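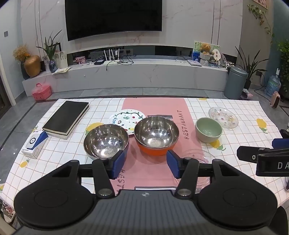
Re: grippers on table clearing at Lomosano

ibsa_t
Two months in. They want 1,000 clears logged by September. Bowls stack fine. My shift is mostly the gripper now, and I miss carrying plates.

valtia_floor
Same pay?

ibsa_t
Same pay, new job title.

shewit.b
Disagree on missing it. My wrists feel better, and the stacking was the worst part.

ibsa_t
You work days. At night two of us cover what four used to.

valtia_floor
That's a staffing decision. Take it up with Fikre.

shewit.b
They said the same thing about the dishwasher. Ask for the new hours in writing.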